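**Slide 1 – title (leave up while people sit down)**

Hi everyone, thanks for coming in after lunch. I've got 20 minutes and a lot I'm excited to show you, so please stop me if I start talking too fast.

The talk is about teaching a robot to do bedroom chores from recordings made with hand-held grippers. We call the project Skuvham. The question I care about today is a small one: when you collect in real homes, should you go for more rooms or more tries per room?

(Wait for the door to close. Mic check.)

**Slide 2 – why bedrooms**

Most of our field lives in kitchens. I love kitchens, but cloth is where my policies go to die. Blankets fold over themselves, pillowcases hide their own openings, and the same quilt looks like a different thing every time somebody gets out of it.

Bedrooms are also wonderfully varied. Bed heights change, the light comes from one side, the wallpaper has a pattern that eats your feature matching. If a policy works across bedrooms, I start to believe it has learned something about cloth.

Ask the room: who here has tried to get a robot to straighten a quilt? (Usually a few groans. Enjoy them.)

**Slide 3 – how we record**

Two grippers, one per hand, each with its own wide camera. The person just does the chore. No robot has to travel, which means no van, no safety cage, and no asking a family to clear out a room for a day.

Walk through the timing quickly. A session starts with a slow sweep of the room so the tracker can build its map. Next comes a short calibration where both grippers are held up in view of each other. After that it's chores until the batteries complain.

Say this slowly: the views from the two hands overlap for part of every session, and we use that overlap. It ties the left track to the right track without any markers in the home. More on that on slide 5.

**Slide 4 – one view from the recordings**

Let people look for a few seconds before talking. The fisheye takes a moment to get used to.
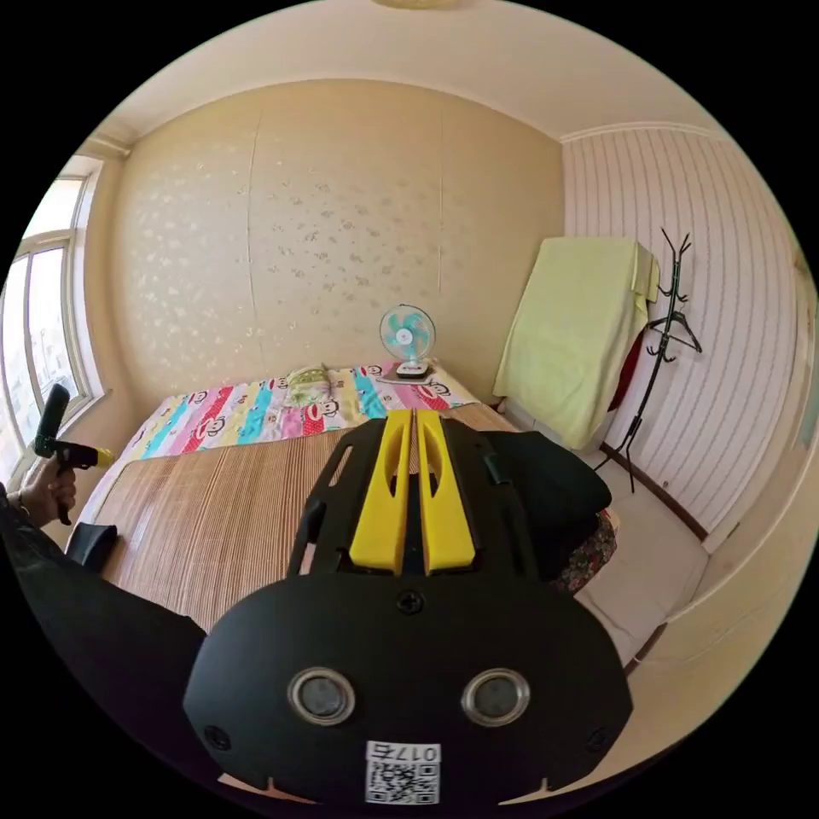

*Wide view from one gripper, with the second gripper held in the left hand beside the bed.*

Point at the yellow finger pads. They sit in the same place in the view all the time, so the policy gets a steady reference for where "here" is. Then point at the yellow tip over on the left. That's what the overlap looks like in practice.

Then the room itself, because I adore this one. Look at what there is to track: fine slats on the bamboo mat, the diagonal stripes and the monkey faces on the quilt, little silver flowers on the back wall. The mat and the wallpaper are tough for us, since one patch looks so much like the next. The quilt is a gift by comparison. And there's bright daylight in the window, so exposure matters too.

If somebody asks about the label: every gripper has one, and we scan it at the start of a session so the calibration file gets matched to the right unit. Before we did that we mixed up two units and lost most of a week.

**Slide 5 – the method, in plain words**

Three stages, and I'll only spend time on the middle one.

First, tracking. Each gripper gets its own path through the room from its camera and motion sensor.

Second, joining the paths. This is the new bit, and we call it Zimden. Whenever one camera sees the other gripper, we get a rough guess at the distance and angle between the hands. One guess is poor. A whole session's worth, spread over time, is surprisingly strong. Zimden solves for the single offset that agrees best with all of them, and it throws out the guesses that disagree badly.

Third, training. Nothing fancy here! We use a standard diffusion policy on relative hand motion, with the same settings for every run. I wanted any difference in the results to come from the data.

(Skip the equation unless there's a theory crowd. It's in the backup slides.)

**Slide 6 – the comparison**

We collected 1886 demonstrations in total, over 387 bedrooms. From that pool we built training sets of equal size in two ways. One set has few rooms and many tries in each. The other has many rooms and only 5 tries in each.

Both policies were tested on the arm in our lab flat, Ngui, with bedding neither of them had seen. Same starting positions, same person resetting the bed, and that person didn't know which policy was loaded.

Pause here before clicking. Ask for a show of hands – rooms or repeats?

**Slide 7 – what happened**

Rooms won, and it was clearest on the quilt task. The many-rooms policy reached for a sensible corner far more often, even on the busy prints. The few-rooms policy was smoother when it got things right, which I found fascinating. It moves beautifully and goes to the wrong place.

Play the side-by-side clip now. Watch the left arm around the halfway mark, where it lets go, backs up and tries again. We never labeled any retries. People do that all the time when they make a bed, and it came through from the recordings.

Pillows were much closer. I would not claim a winner there, and if someone pushes on this, agree with them.

**Slide 8 – without Zimden**

Same data, same training, but with the old way of lining up the hands, which uses only the calibration at the start. Single-handed chores barely change. Two-handed ones fall apart, mostly because the arms pull the cloth at slightly different heights and it slips out on one side.

I like this slide more than the last one. It says that plenty of two-handed data people already have could be worth more if it were lined up again.

**Slide 9 – where it breaks**

Be generous with time here, it's the useful part for anyone who wants to try this.

- Plain white bedding in low light. Tracking drifts and we drop the session.
- Long stretches where the hands are far apart. There's no overlap, so the offset rests on older guesses.
- Thick blankets. The people recording are stronger than our arm, and the policy doesn't know that.
- Anything under the bed. Please don't ask me about under the bed.

**Slide 10 – next, and thanks**

We're adding wardrobes and clothes racks next, under the name Zakik. Hangers are thin and shiny, and there's usually something hanging in front of them, so I expect to be humbled.

The alignment code should be ready to share in June. The training sets will take longer, as every home has to be checked before its recordings leave our server.

Thank everyone who let us record where they sleep. Then questions. If there's time left over, go to backup slide 2 and show the failed pillowcase runs, people always want to see those.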